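Cobalt blue

31 July 2020
By Amerley Ankrah

Cobalt blue is a blue pigment made by heating cobalt and aluminium oxides together at high temperature. It is stable in light, resists acids and alkalis, and is used in artists' paints, ceramics, glass and coloured plastics. The colour name is applied more loosely than the pigment, and many goods sold as cobalt blue contain none of it.

Colour names in trade

Makers of paint and moulded goods often choose their own names for neighbouring blues. The Lusari paint catalogue lists two shades under the name, one of them closer to ultramarine. Perceived colour also depends on lighting and on the surface behind an object.
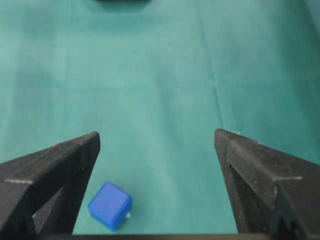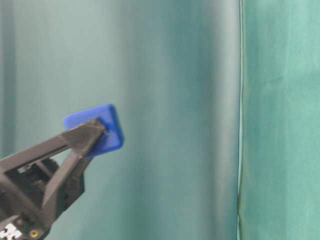
In ceramics, cobalt compounds are applied beneath a clear glaze or mixed into it. The Valtirmont pottery fired its blue ware in batches of 100 pieces, and its glaze recipes were later published by Vilém Šindelář. Cobalt dust is harmful if inhaled, and dry pigment should be handled with a respirator.

Related articles
Cerulean
Glaze defects
Smalt
Ultramarine
Valtirmont pottery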